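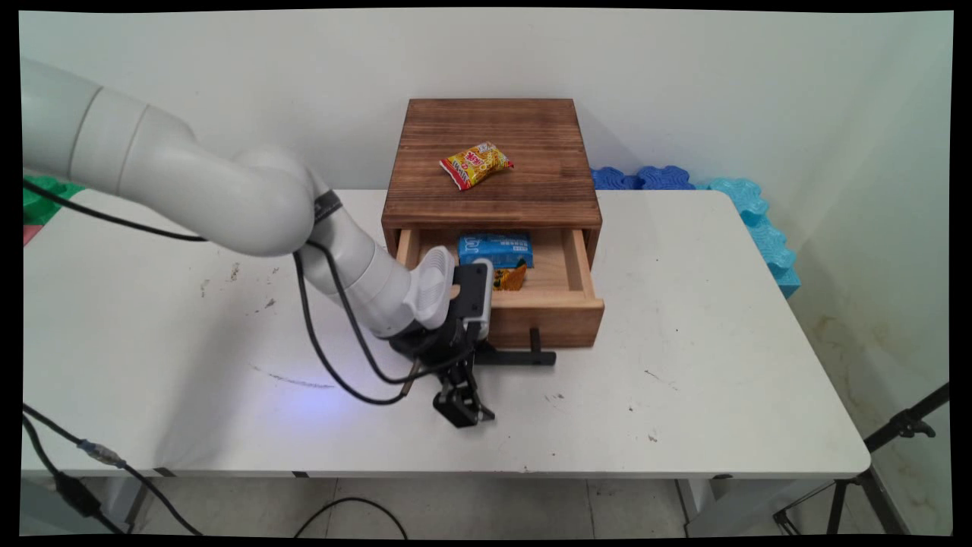
Photo: Morfudd Probert

Desktop snack drawer -- does this thing make you eat less or more?

kneath_hill
My sister-in-law swears by keeping snacks in a little wooden drawer unit on the table instead of in the pantry. Her argument is that you fill it once on Sunday, and when it's empty, it's empty. Morfudd's picture up top is pretty much the same idea, dark wood box, one drawer, a few packets. I've been looking at one from Zostby and one from Fendoma and before I spend money I want to hear from people who have lived with one for more than a week. I don't believe the portion control story. I think it's a way of moving the chips closer to my hand.

paperbag_lunch
You answered your own question. Anything within arm's reach gets eaten. I had a candy dish at my last job and went through a bag every two days without tasting any of it.

Torrance_B
A dish is open. A drawer is shut. That's the whole difference and it matters more than you'd think. I've had the Fendoma for nearly 4 months and I eat less at my desk than I did with the bag sitting next to the keyboard.

paperbag_lunch
Did you write down what you ate before? Or do you just feel like it's less?

Torrance_B
I buy fewer bags. Good enough for me.

paperbag_lunch
So you could be eating them somewhere else. Come on.

mprobert
Picture is mine, so I'll put in my two cents. I like the drawer fine. I don't think it changed how much I eat. What it changed is that the crumbs and wrappers stay in one place. And please notice there's a yellow packet lying on top of the unit with the drawer wide enough open to take it. That is how well the system works in real life. The top is flat, so things get put on the top.

kneath_hill
Ha, I did notice that. Was the drawer too full?

mprobert
No. There's a blue package in the back and one small yellow-orange one in front of it, and you can see bare wood. Plenty of room. The top is just easier.

old_dovetail
Nobody has asked about the wood yet, so I will. The top has dark streaks in it that look burnt. Is that a torch finish, or a stain, or did somebody set a pan on it? I'm suspicious of anything sold as "rustic" because half the time it's hiding cheap boards.

mprobert
It came like that. I bought it secondhand and there was no label, so I can't tell you who made it or how they got the color. It doesn't rub off on a damp cloth, I can say that much.

old_dovetail
The inside is left bare, from what I can see. Pale wood, no finish. That would be my complaint. One leaky packet of something oily and you've got a stain you'll be looking at forever. Outside gets all the attention and inside, where the food goes, gets nothing.

gravel_and_oats
Bare wood inside a food drawer is normal and I'd rather have it than some mystery varnish. Everything in there is wrapped. Cut a piece of parchment to fit and change it when it gets gross.

old_dovetail
Parchment slides to the back and bunches up. I've tried it in a tea box. Shelf liner holds better, but then it smells like shelf liner, and so does your granola bar.

gravel_and_oats
Three years of parchment here, no bunching. Fold the back edge up about an inch.

Torrance_B
The Fendoma has a finished interior, for what it's worth.

paperbag_lunch
Of course it does.

lindenstreet
Can we talk about the handle? The black one in the photo sticks straight out toward you. I had a Tarora cabinet with a handle like that and I caught my sleeve on it every single day. On a low drawer it's your knee. On a table it's your cuff, or the cord of your headphones. I'd look for a cutout or a small knob.

mprobert
I've hooked a cardigan on it maybe 2 times. The good side is you can open it with one finger while you're reading something. Whether you want opening the snack drawer to be that easy is a different matter.

lindenstreet
Right, that's my point. If the idea is to slow you down, why does it have the easiest handle in the world?

kneath_hill
This is helping me not buy one. What about weight? The Zostby is 34 dollars and looks light enough in the listing that I can picture the whole unit scooting forward when you pull.

old_dovetail
Any small unit will do that when it's mostly full of chips, because chips weigh nothing. Stick rubber feet on it. Also check whether the drawer has a stop. The cheap ones don't, and you'll pull it right out onto the table the first time you're in a hurry.

Torrance_B
Mine has a stop. It doesn't scoot.

paperbag_lunch
Torrance, do you work for Fendoma?

Torrance_B
I work for a dentist.

gravel_and_oats
OP, before you spend anything, try a shoebox with a lid for two weeks. Same snacks, same spot on the table. If you still have food left at the end of each week, then go buy the nice wooden one.

kneath_hill
That's fair. A shoebox is ugly enough that my wife will make me quit after four days, but I'll try it. I'm going to write down what goes in and what's left, since paperbag is going to ask.

paperbag_lunch
I am going to ask.

mprobert
If the shoebox fails you can come get mine. I'd miss it a little -- mostly the top.

lindenstreet
Swap the handle first.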